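Kitchen Notes: Caring for Wooden Boards and Drawers

The heating goes off in most Windholm homes in May, and that is a good time to look over the wood in your kitchen. Boards and drawer boxes dry out over the winter and take up moisture again in the warmer months. A little work now will keep them flat and smooth until fall.

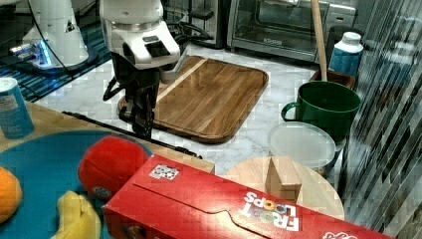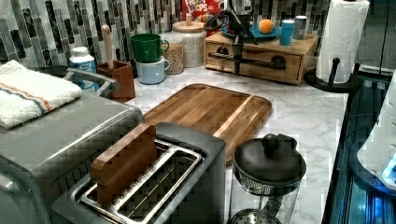
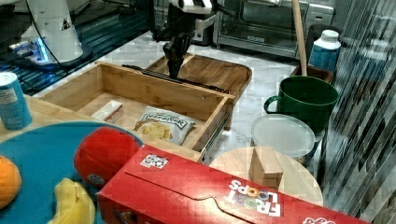 Start with washing. Use warm water, a drop of dish soap and a soft brush. Wash both faces of a board even if you only cut on one. When one side gets wet and the other stays dry, the board cups, and it may not come back. Rinse quickly, wipe with a towel and stand the board on its long edge overnight. Do not put it in the dishwasher, and do not leave it in the sink under the breakfast dishes.

For onion and garlic smells, sprinkle coarse salt over the surface and rub it in with half a lemon. Leave it for a few minutes, then rinse. Baking soda mixed with water also works but can darken some woods, so try it on the back first.

Oil comes next. Buy food-grade mineral oil, which most drugstores carry. Olive oil and other cooking oils turn sticky and go rancid. Warm the bottle in a bowl of hot tap water, pour a small pool on the board and spread it with a clean cloth. Do the edges and the end grain as well, as they drink the most. Wait 4 hours and wipe off whatever is left. A board that has been neglected will need 2 coats. After that, once a month is enough for a board in daily use.

Readers who came to the wood care evening at the Rusdale branch will remember Hugo Mallet passing around a maple board he had used for years with no finish except oil and beeswax. He scrapes it each spring with a cabinet scraper and says sandpaper does the job too if you finish with a fine grit. Wet the surface, let it dry, and sand again to take down the raised fibers before you oil.

Drawers need less. Empty them, vacuum the corners and wipe the inside with a damp cloth. Leave them open for an hour before putting anything back. If a drawer with metal slides feels rough, clean the tracks with a dry toothbrush before reaching for a spray. Crumbs are usually the trouble. Wood-on-wood runners can be rubbed with plain candle wax. Skip the mineral oil inside drawers, where it collects dust and marks paper and cloth.

Deep cracks are another matter. A board that has split through a glue line should be taken out of use until it is repaired, as food gets into the gap and cannot be cleaned out. Pruvost in Windholm will reglue boards if you bring them in clean and unoiled.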